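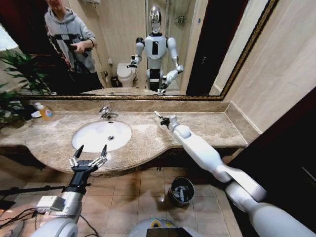 One housekeeper who started with us last winter told her supervisor that the hours were the reason she stayed, and that she wished the ad had said more about the stairs. We have tried to do that this time.

Housekeeping Room Attendant, Part Time and Full Time
Gridik House, Estden
Posted Wed 2 July

Gridik House is a small hotel on the east side of Estden, a short walk from the bus station. We are hiring room attendants for the day shift. Two of the openings are full time and the rest are part time. All of them are permanent jobs, and none are through an agency.

What the work is

You will clean guest rooms and bathrooms, change beds, restock towels and soap, and report anything broken or leaking. Most days you will have your own list of rooms on one floor. On heavy checkout days you may be paired with another attendant.

Bathrooms take up more of the day than most new people expect. Mirrors, counters, sinks, tubs and floors are done in every checkout room. We use Multero cleaning products throughout the building and will show you which bottle goes on which surface. Nothing acidic goes on marble.

The older part of the building has no elevator. Linens are kept on each floor, so you will not carry full loads up from the laundry, but you will use the stairs several times a shift. You will also be bending, kneeling and pushing a cart. If you need a change to how the work is done because of a health condition, tell us when you apply and we will talk it through.

Hours and pay

Shifts start at 8:30 in the morning and end when the list is done, normally by 3:30. Full-time staff work five days a week. Part-time staff work three or four, including at least one weekend day. Schedules go up 2 weeks ahead and we do not change them without asking you.

Pay is by the hour, never by the room. The rate depends on experience and will be given to you in writing before the interview. Training is paid at the same rate as regular work. Anyone still with us at the end of December gets a $238 year-end payment, part time or full time. Tips left in a room belong to the attendant who cleaned it.

Full-time staff can join the health plan after their first 60 days. Uniforms and gloves are supplied - shoes are not, and they need to be closed and non-slip. Lunch is free on working days.

What we ask for

- You must be 18 or older and allowed to work in the United States
- Enough English to read a room list and a product label
- Able to work at least one weekend day
- Hotel or home cleaning experience is useful but not required

How to apply

Pick up a form at the front desk, or ask for one by phone and we will mail it. A resume is fine but you do not need one. Please write down which days you cannot work. Completed forms can be left at the desk at any hour.

Interviews are held in the McPhee Room on the first floor and take half an hour. After the interview you may be asked back for a paid trial shift. We answer every application, including the ones we turn down.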